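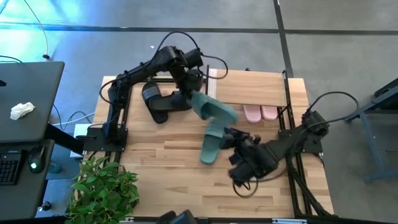 Teal slides on the butcher-block table.

How to pick up a guest mooring single-handed

Posted 11/2/22 by Graciela Pereyra

Quick one, typing this at the fuel dock in Lenport while the pump guy is at lunch. Got asked twice this week how I get on a mooring ball alone, so here's the whole routine. Works on my 6 ton sloop. Should work on most things a person would be silly enough to sail solo.

What you need

Boat hook, the long kind. One line, 40 feet, no knots in it, no splices that snag. Gloves if your hands are soft. Shoes that stay on your feet. That's it.

Before you go in

Call ahead. Raltholm harbor office answers the radio til dinner and after that you're on your own. Ask which balls are rated for your boat. Some of the inner ones are for dinghies and small skiffs, don't grab those.

Fenders up, dinghy on a short painter. Very short. A long painter goes in the prop when you back down, and then you have a different evening.

Sails down and tied before you enter the field. Engine running, in gear, checked in reverse too. Do the reverse check outside, in open water.

Rig the line

Cleat one end at the bow. Run it out through the chock, then back along the OUTSIDE of everything - stanchions, shrouds, jib sheets, all of it - to the cockpit. Lay the free end on the seat where you can reach it. Walk the line once with your eyes. I've led it inside the lifelines more than once and had to start over.

The approach

1. Look at the other boats. They're pointing into whatever is stronger, wind or current. Point the same way.

2. Make one slow pass and look at the ball. Is there a pennant? Is there a ring on top? Is the pennant covered in mussels? Good to know now.

3. Circle round and come up from downwind, dead slow. Bump in and out of gear.

4. Put the ball on whichever side your throttle isn't. You want it sliding down the hull toward you, not hiding under the bow.

5. Neutral. Boat should be almost stopped when the ball is next to the cockpit. If it isn't, go around. Going around costs you 2 minutes.

6. Hook the pennant or the ring, pass the free end of your line through, pull it back aboard. Drop the hook in the cockpit, not on the sidedeck where you'll trip on it.

7. Take the free end and walk forward, pulling in slack as you go. Boat will start falling back, that's fine. Cleat it at the bow. Now you're on a loop and can breathe.

8. Sort out the permanent setup. I put a second line on thru the ring from the other bow cleat. A single loop saws back and forth all night and chafes.

If it goes wrong

Missed the ring? Let it go. Don't hang over the rail. Tonantzin Xolalpa lost a 900 dollar phone that way off Lollbridge, and she'd tell you the phone was the cheap part of that afternoon.

Line under the boat? Neutral right away. Pull it in by hand before you touch the throttle.

Too much wind? Anchor outside the feild and try again in the morning. In January I dont even try the outer row, I just go to the dock and pay.

Leaving

Easy part. Take off the second line, shorten up the loop, look behind you. Let one end go, pull the other all the way in, drift back clear, then gear. Line on deck before gear - every time.

Pump guy's back. Will add a bit on bow-and-stern moorings when I get to Min, they use them all over the inner harbor there.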